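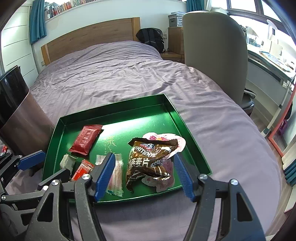
Open jaws over the green snack tray, Friday morning at Nerosano.

I signed up for the Nerosano open day in Isetmont thinking I'd see a big hall full of robot arms. There is one of those (more on it further down), but I spent most of my visit squeezed into the doorway of a bedroom, watching someone tidy up candy, and I loved every minute of it!

The rooms are upstairs. They are fitted out like an ordinary apartment, with teal curtains, a bookshelf crammed full over the bed, a desk under the window with papers all over it. Our group was small enough that we could all get a look if the tall people stood at the back. Genowefa Adamczyk ran the session. She asked us to keep our voices down while a take was running and then talked the whole way through it herself, which made everybody relax.

The job was sorting snacks on a tray on the bed. You hold a gripper in each hand and do the work with those, picking things up and putting them down, and the recordings are what the robot learns from later. No robot in the room at all at this stage. I had read about this before but it's so much more fun to watch in person. You start rooting for the candy.

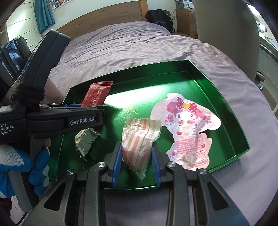 Striped wrapper between the blue pads, with a gloved hand on the second gripper at left.

What surprised me was how much there is to think about with a plain wrapped sweet. Genowefa wants the jaws to come in slowly and stop for a moment before they close, so the start of the grasp is easy to find in the recording. She also likes a shiny tray for some takes – glare, folds in the duvet, lettering on the tray floor, all of it stays in. A home has those things, she said, so the recordings should too.

They do 70 takes of a task before they change the room around. I asked if that gets boring and she laughed and said the first 27 do.

The soft bags were my favorite. A crumpled bag changes shape as soon as you squeeze it, and you have to decide where to grab. One of the visitors asked if you could just go for the top edge every time. Genowefa said they want different grabs from different people, lefties included, so please no house style. 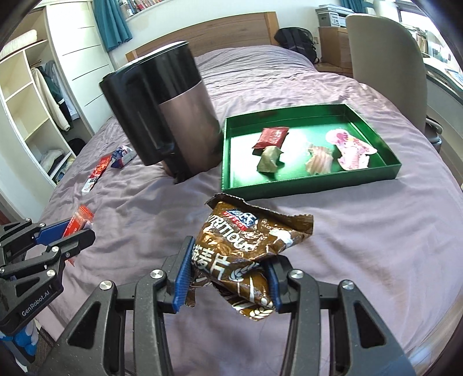

Trying it ourselves

After the break we got a turn at a practice table down the hall. I went for a tea bag and sent it straight onto the floor. My second go was better, and by the fifth I had stopped looking at my hands and was only watching the tips. It's harder on the wrists than I expected! The man next to me had it right away and was very gracious about it.

Downstairs with the arms

Valdis Venckus took over for the last part, in the hall. Two arms on a bench, both named (Likton and Margaritis), and he drove Likton by remote control to fold a dish towel. It was slow and a bit wobbly and the whole group clapped. He told us the towel set is up to 868 recordings, and he prefers hand-held work for anything that needs quick fingers and remote control when he wants to know the arm can reach.

If you want to go

The next open day is in October. There are 200 places and the bedroom sessions fill up first, so pick your slot early. Wear something with sleeves you can push up, and eat beforehand – you'll be looking at snacks all morning.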